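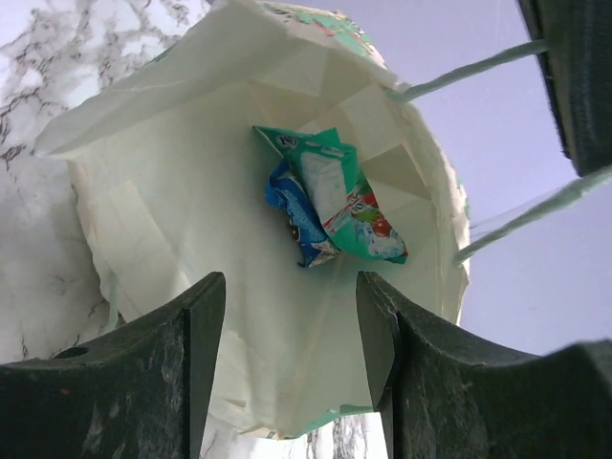
Snack Corner Gets a Talking-To
Flanau's second-floor break room went through 822 candies in March, according to Vasanthi Varma, who keeps the receipts and a straight face. The wrappers have stayed on as tenants. 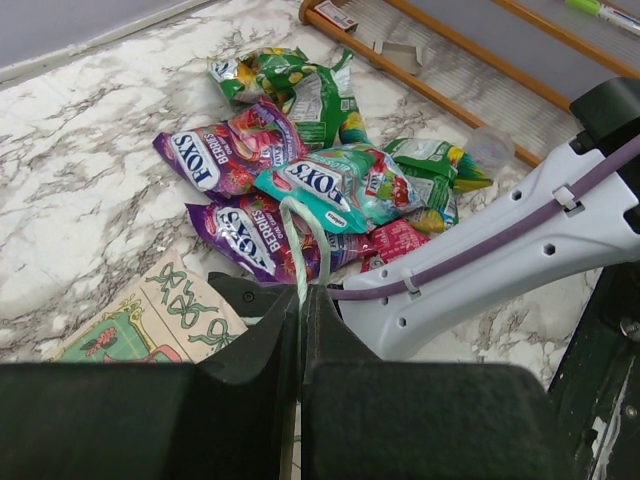

Fox's Berries, in purple and teal.

House rules, as agreed after a tense 12 minutes:

1. Empties go in the paper bag – the one with the green print.

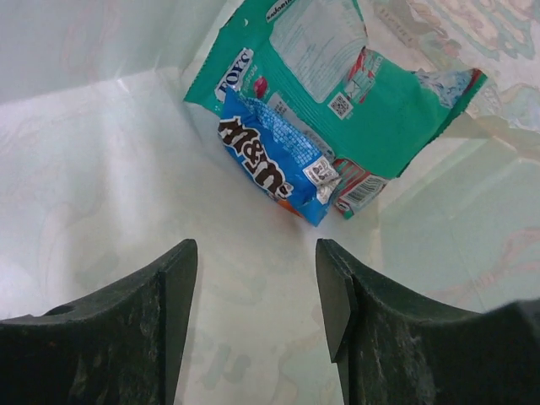
2. Chocolate people and fruit candy people share one bag. Gangadharan Kurup's request for separate bags has been noted and filed in it.

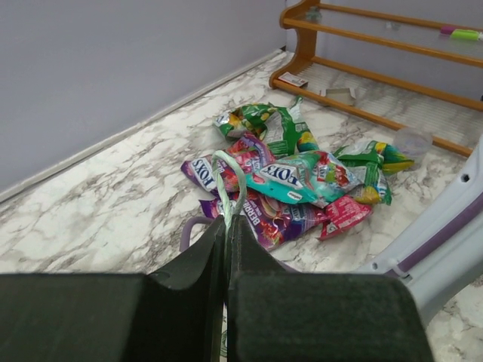

3. A heap is not a filing system. If you add to it, you clear it.

Refills come once the bag goes out.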